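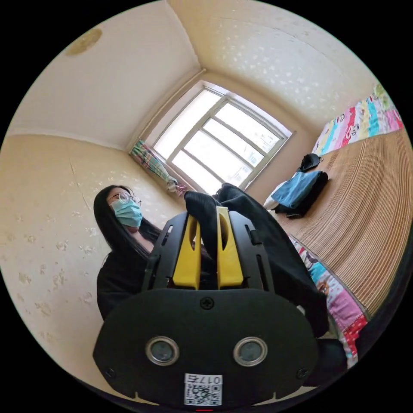 Page last changed: August

The usual advice for storing knitwear is one sentence long: fold it, do not hang it. The advice is correct and incomplete. It treats the fold as the whole operation and ignores the lift, and most of the handling a sweater gets at home happens in the lift.

A ribbed knit is a fabric of columns. Knit columns stand forward, purl columns sit back, and the cloth pulls in sideways because the two want to curl in opposite directions. Across the columns it extends a long way and recovers well. Along the columns it extends less and recovers worse. Any storage method that loads the garment lengthwise for months is using the fabric in its weaker direction.

Pick up a black ribbed knit from a bed by one bunched point and the whole load passes through that point. The cloth above the grip stands up in a peak, and everything else hangs. A few seconds of this does no measurable harm. The same hold repeated at the same place, usually the shoulder or the middle of the neckband, is a different matter. Neckbands go first in my experience, and people then blame the wash.

My position is that the grip should move. Take the garment in the body, through both layers, and carry the lower part with the other hand or leave it supported on the bed. If only one hand is free, gather more fabric. A wide bunch spreads the load over more columns than a pinch does. Selim Karaca, who repaired knitwear for years before he took up teaching it, objects that a wide bunch creases the cloth. He is right, and I consider the crease the smaller cost. It comes out with steam. A stretched neckband has to be unpicked.

The bed is the correct surface for the work. A table is flatter, but tables in most homes are too narrow for a long garment laid out with its sleeves, and the part that overhangs the edge pulls on the part that does not. A bed has the same problem at its edge, where a long piece will run down toward the floor unless it is drawn back up. Draw it back before folding. A fold made while one end is hanging will be off square, and the error carries into every later fold.

Black garments deserve a separate note. Rib lines are the natural guide for folding, and on black cloth under a ceiling light they are hard to see. I fold by touch, with a fingertip run down one column from hem to chest. A lamp placed low and to one side also works. Sorting black knits by eye in the evening is a waste of effort and should be left until morning.

I weighed a few of my own pieces for this page. The lightest, a fine sleeveless rib, came to 136 grams. It can be hung from anything without consequence, and the rule against hangers is too strict in its case. The heaviest, a long cardigan, came close to 1000 grams, and I would not hang it for a single night. Between those two the owner has to judge, and weight is a better basis for judging than fiber content.

Folded knits should be stacked no more than 5 high. Taller stacks flatten the rib at the bottom and invite people to pull from the middle, and that reintroduces the pinch grip described earlier. My drawer is 18 inches wide and takes two stacks of sweaters folded in thirds. Rolling is acceptable for travel. For a drawer it is inferior, as rolled ribs loosen and occupy more depth each week.

Karaca would add that a garment worn often needs very little of this. On that point we agree. The method is for the pieces that sit from spring until fall.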